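How to Set Up Automatic Backups on Your Home Computer

I put this off for years, and then one April my old laptop gave up with all of my daughter's school pictures on it, so please learn from me and set aside a quiet evening for this (with a cup of something nice!). I use a little program called Curnis, but most backup programs have the same handful of settings under slightly different names.

First, plug in an external drive with more room than your computer is using. Mine holds 600 GB and I haven't filled it yet. Open Curnis, go to Settings, then Schedule, and pick a time when the computer is usually on but you aren't. I like lunchtime.

Next, choose your folders. Documents, Pictures and Desktop are a good start, and do have a look in Downloads too, as all kinds of things end up living in there. Leave out the Windows folder and anything under Program Files.

Now set how many old copies to keep. I keep 4, which has saved me more than once when I typed over a letter and only noticed a week later.

Turn on the password option, write the password down on paper, and put the paper somewhere away from the computer. My neighbor Detlef skipped that part and is still guessing.

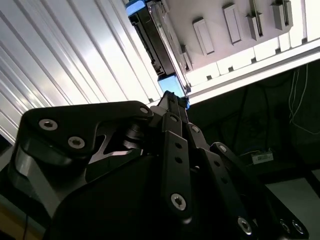

Can I leave the backup drive plugged in all the time?

It's better to unplug it once the backup finishes, so that a virus on the computer can't reach your copies as well.

Last of all, restore one small file to the desktop and open it. If it opens, you're all set until the next backup runs.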